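Flalteo Laundry Notes
@flalteo_notes
22 March 2021

Team kit again. Same questions in the replies every time, so a thread on washing red and white polyester in a front loader without turning the white parts pink.
12 replies · 315 likes

Sort by fabric first, color second. Red and white on the same shirt can't be separated, so the job is to keep loose dye moving in plenty of water and get it out of the drum fast. Cotton socks go in a different load. They hold water and shed lint onto the polyester.

Turn everything inside out. Printed numbers crack when they rub against the drum. Close zippers, untie drawstrings, check for tape.

Cold wash, synthetics cycle, low spin. I weighed last season's wash at Stirkton and the loads that came out cleanest were about half the rated drum capacity. A full drum doesn't tumble, it just rotates.
2 comments · 200 likes

Basket goes on the floor right under the door. Front loaders have a low opening and small items drop when you load or unload. With the basket there they drop into the basket.

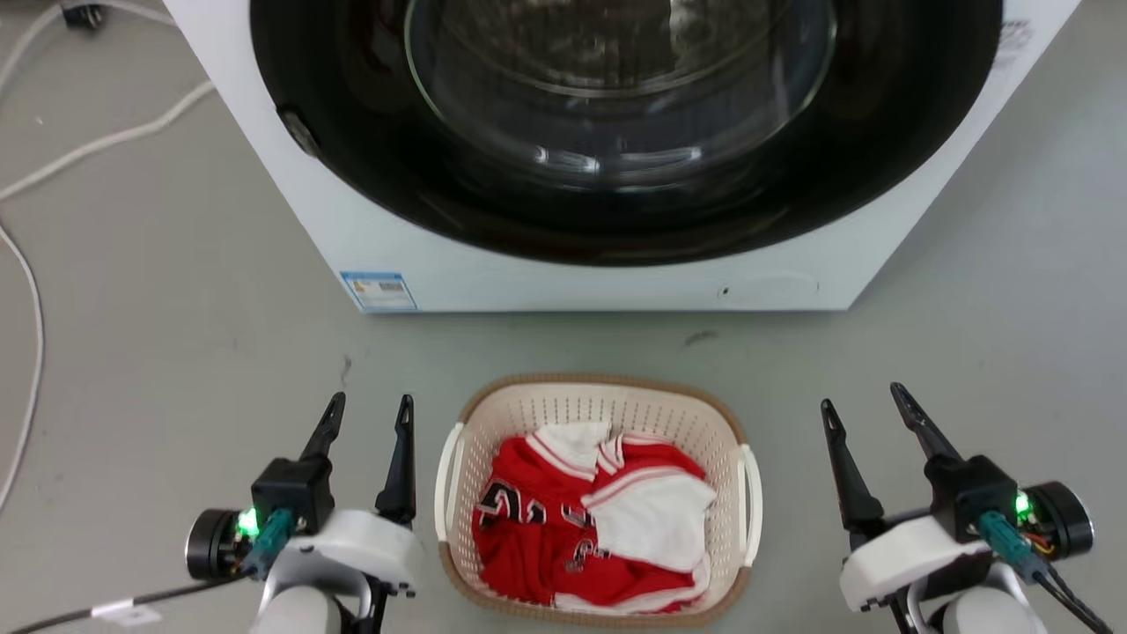
Red and white kit in the basket, just in front of the washer.

The basket has perforated walls, which I'd recommend to anyone washing sportswear. Damp polyester in a solid tub smells by the next morning. If kit has to wait overnight, spread it over a rack and skip the basket entirely.

Look for the small cover low on the front panel of your machine. On many front loaders the drain pump filter is behind it. Check the manual, put a flat tray and a towel down, open it slowly. I do ours once a month during the season and again in August before the first practice.
5 comments · 256 likes

Detergent: liquid, a little under the dose on the bottle. I use Jerkus unscented. No fabric softener on jerseys — it coats the fibers and they stop wicking. The softener compartment stays empty.

Unload as soon as the cycle ends. Wet red fabric folded against wet white fabric is where most of the pink comes from, and it happens in the drum after the wash is over. Hang each piece separately, by the hem, out of direct sun.

If a white panel does pick up dye, don't put it in the dryer. Rewash cold on its own while it's still wet. Oxygen bleach is fine on most polyester, but read the care label and keep it off the lettering. Chlorine bleach, no.

Someone asked about color catcher sheets. I ran Rallis sheets for a season. They came out pale pink, so they pick up something. I still use one for the first wash of a new set and none after that.

Wipe the door gasket, leave the door ajar, put the basket back on its shelf. Goalkeeper gloves are a separate thread.
Share · 12 shares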